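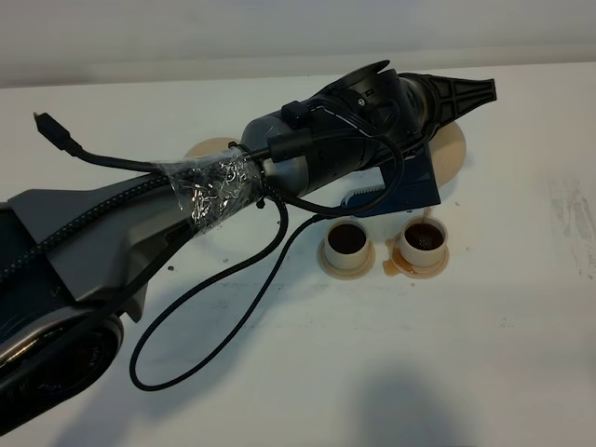 I am repainting my dining room in December and can't decide between a plain white and a gray for the long wall. The room gets light from one window on the north side, and by 4 in the afternoon it is already dim. My table is white and will go back against that wall when I'm done. A pale gray wall behind a white tabletop, like in the picture, is the look I had in mind, with enough difference that you can tell where the table stops. My worry is that gray will turn blue in a north-facing room. I have a card from Foltness with their gray 3408 circled on it, and it looks fine in the store and cold at home.

The wall is old plaster with a few filled cracks. The current color is a tan that was here when we moved in. The table is 42 inches wide, so most of what you see when you walk in is the wall above it.
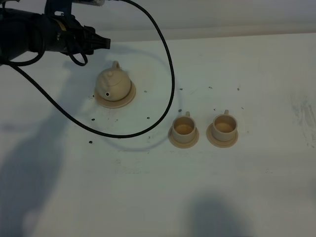
Two things I would like to know. Should I go warmer than the gray on the card, or is the cold look just the tan next to it? And do I need primer over the whole wall or only over the filler? My brother-in-law says paint with primer in it covers everything. He also painted his garage door twice last year.

Posted by Sarita Rawat

Trilok Bisht

Part of it is the tan. Any gray looks blue next to tan. Don't hold the card against the wall. Paint a piece of poster board, two coats, leave an inch of white all the way around it, and tape it up where the table goes. Look at it in the morning, then at 4, then with the lamps on. Move it to the other end of the wall the next day.

If it still looks blue, ask the store for the next gray over with some yellow or a bit of red in it. The word "warm" on the label doesn't mean much. Put two cards side by side and you'll see which one leans which way.
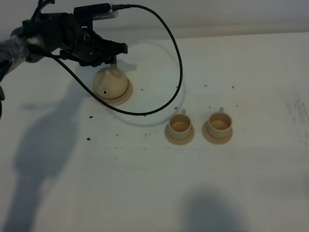 Check your bulbs too. I had a hallway that I painted over again for no good reason, and the bulbs were the problem. They were the daylight kind. I changed them to soft white and the first gray would have been fine.

On the primer, do the whole wall. Filler soaks up paint differently from old plaster and you get dull spots that show when the light comes from the side, and with one window it will come from the side. Sand the filler, wipe the dust off with a damp cloth, let it dry, then one coat of primer and two of paint. Flat or matte will hide the cracks better than eggshell. It does mark more easily behind chairs.

Yogesh Rana

just go white. gray is over

Jyoti Prajapati

I have a north-facing dining room and a white table and I did go gray. Mine is a Bruvolari color, I don't remember the name, something with stone in it. It looks gray in the morning and a little green at night. I got used to it. 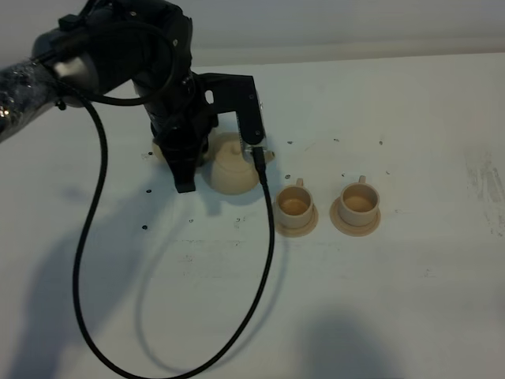 I spot primed only the filler and I can still find every patch, so I agree with Trilok there. It took me 3 coats to cover a yellow wall, and I think full primer would have saved one of them. Buy all your cans at the same time and mix them together in a bucket. I ran short with a strip left to do next to the door, went back for a small can, and the strip is a slightly different gray.

Also, pull the table at least 20 inches out before you start and cover it. I only pushed mine out a little and leaned over it with the roller, and I was picking tiny gray dots off the top for a week. They came off with a plastic scraper and warm water.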